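Notes on the export license comment period

September 11, 2025

The comment period on the draft arms export rule closes in 60 days. I read the draft twice, and the part that matters is section 6, which changes when the legislature hears about a sale. The press coverage has been about the dollar threshold. The threshold is the less important change.

Under the current procedure, the licensing office sends a notice to the foreign affairs committee before a license is issued. Members then have a fixed window to file an objection. The draft keeps the notice and keeps the window, but lets the office issue the license on the same day the notice goes out if the buyer has an open contract.

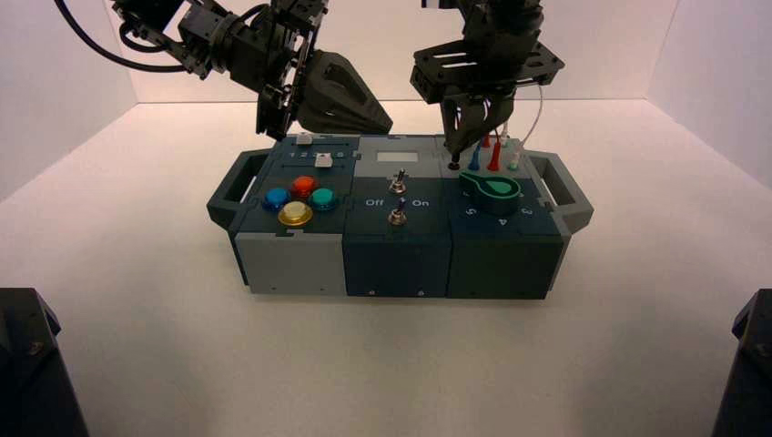 An open contract is defined loosely. Any framework agreement signed before February counts, even if nothing was ever shipped under it. Gristard has one of these. So does Demirtaş, for guidance kits, and it has been extended four times without a vote. Both would qualify for same-day issue as the text stands.

The supporters' case is that delays cost money and the committee rarely objects anyway. The second half of that is true. In the records I could get, the committee looked at 81 notices and objected to four. But two of those objections led to new end-use terms before anything left the country, and under the draft there would have been no time to ask for them.

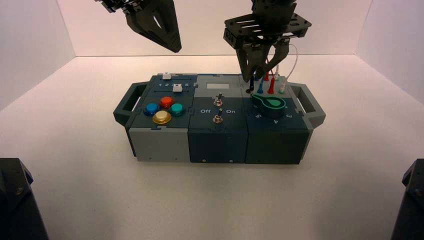

The end-use section has a smaller problem. It requires a signed statement from the buyer and a follow-up check, but the deadline for the check has been removed. The old text gave a number of months. The new text says "in due course." A check with no deadline can't be late, so it can't be reported as late either.

I sent an early version of these notes to a few people who follow licensing.

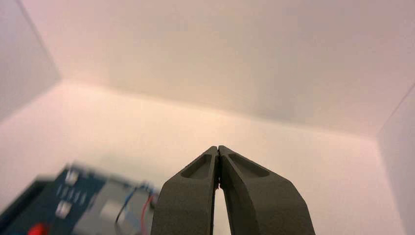
Oksana Nazarenko wrote back that I was too easy on the notice itself. Her point is that it lists the seller and the total value but leaves out the items, so a committee member can't tell spare parts from munitions without filing a separate request. She would fix that first and argue about timing second. I have added it to my comment as item 4.

Dardo Acuña disagrees with both of us and thinks the section should be struck whole. I don't think there are votes for that.

If you write in, cite the section number and ask for a specific edit. General opposition gets sorted into one pile and summarized in a line. My own comment asks for the old window to apply to open contracts and for the deadline on checks to be restored.

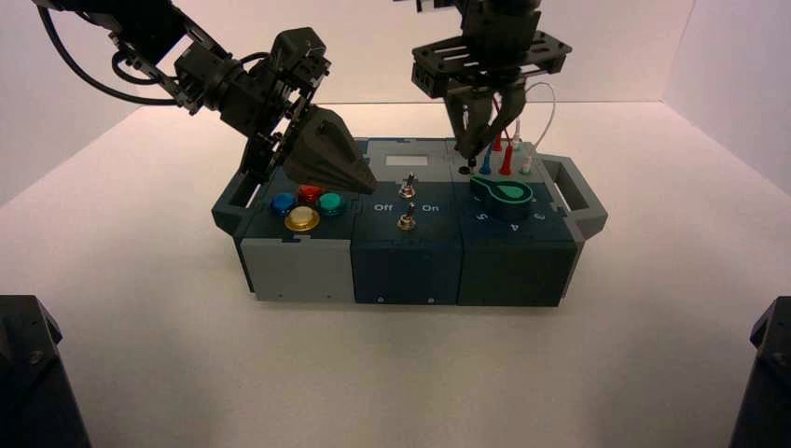
Three-module task board with push buttons on the left module.

The Stullden office accepts comments by mail and through the web form. The form drops anything past the character limit with no warning, so keep a copy.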